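Grukura Fruit Bowls

README, last touched in July

Welcome, and thank you for reading this before you open the folders! Grukura is a collection of 2,668 pictures of fruit in bowls on tables, put together for anyone who likes to study how everyday things sit together — peel, paper, shine and shadow.
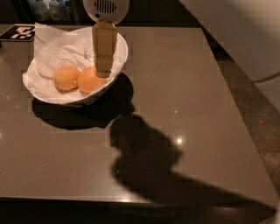
Photo: Engelhardt / Grukura, CC BY 4.0

The bowl set has 101 folders, and each one keeps to a single table. I'm fond of the ones with crumpled paper in the bowl, where the folds stick up past the rim and make outlining the bowl a slow job (please do include the paper, we label it separately). 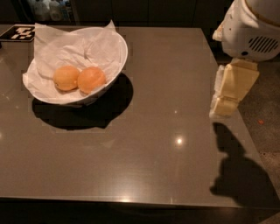
Two oranges on white paper, glossy tabletop.

Labels are bowl, lining, fruit and table. Small spots on the peel belong to the fruit, and reflections belong to the table. Folder 9 still uses the old Kivine names, so run the rename list first.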